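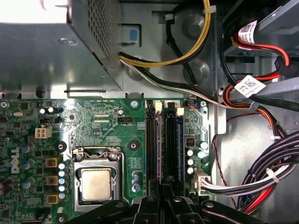

Most of the desktops that come through the workroom at Hanrahan are ex-office machines, and most of them still turn on. They arrive on a pallet with no keyboards and no paperwork. A business has replaced the lot at once, and the old ones are slow.

Slow is usually fixable. Anjani Lumenta has been refurbishing office towers for 14 years, first out of her garage and now as head of the bench at Plelura, which passes the finished machines on to families and students for $115 apiece. She puts nearly every complaint down to one of two things: too little memory, or an old hard drive doing a job it should have been relieved of years ago.

"People think the processor's worn out," she says. "Processors don't really wear out. You give it more memory and a solid-state drive and it's a different computer."

The work starts with the case on its side and the panel off. Power is disconnected at the wall, the button is held in for a few seconds, and whoever is on the bench touches bare metal on the chassis before reaching in. Dust comes out next, with a soft brush and short puffs of air. Lumenta doesn't allow household vacuums near an open board.

If the processor has been out or the cooler is due to come off, the old thermal paste gets wiped away with isopropyl alcohol and a lint-free cloth. A faint stain on the metal doesn't bother her. Lumps do. Fresh paste goes on as a blob the size of a small pea, and the cooler presses it flat.

Memory comes next, and it's the part most people could do at home. The latches on the slots are opened first. Each module has a notch in its gold edge that lines up with a ridge in the slot, so it only goes in one way, and if it won't go, it's the wrong way round or the wrong type.

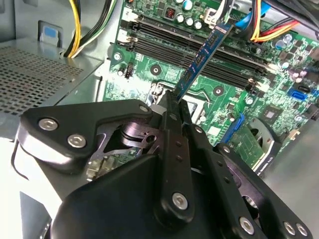

Efren Yap, who trains newcomers at the bench, says the usual mistake is being too gentle. A module needs even pressure at both ends until it's properly down in the slot. One that is nearly in looks fine from above, and then the computer beeps at you or does nothing at all. His advice is to take it out and try again before blaming the board.

He also checks the manual for which slots to fill. Boards with four of them often want a matched pair in particular positions, and the colour coding varies between makers.

Then there's storage. An M.2 drive is a bare circuit board that plugs straight in with no cables, provided the computer has somewhere to put it. Many older office towers don't. Some will take one on an adapter card, though they may not start up from it, and for those Yap keeps a drawer of ordinary 2.5-inch drives. Where there is an M.2 socket, the drive slides in at a slight angle, gets pushed down level and is held with one very small screw. Yap buys the screws by the bag of 1,000. He says they're still always short.
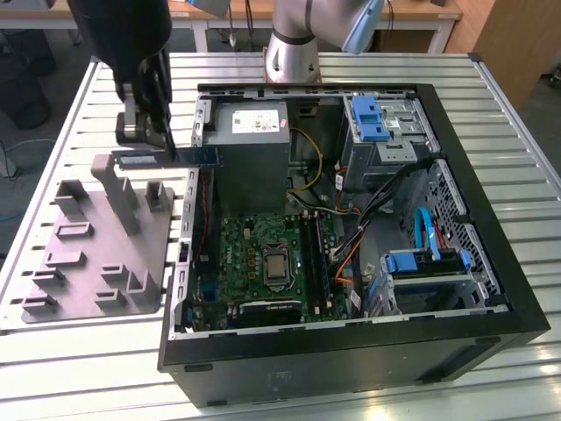
What to check before you buy parts

Find the model number on the case and look up the service manual, which most large makers post for free. It will give the memory type, the maximum the board accepts and the kinds of drive it takes. DDR3 and DDR4 modules aren't interchangeable, and laptop memory won't fit a full-size desktop slot.

Back up anything you want to keep. Photograph the cables before you unplug them. Milagros Lucero, who bought one of the Plelura towers in August and has since upgraded her brother's, kept her phone propped beside the case the whole time and still had to hunt for where the front panel lead went.

Set aside an afternoon for the first one.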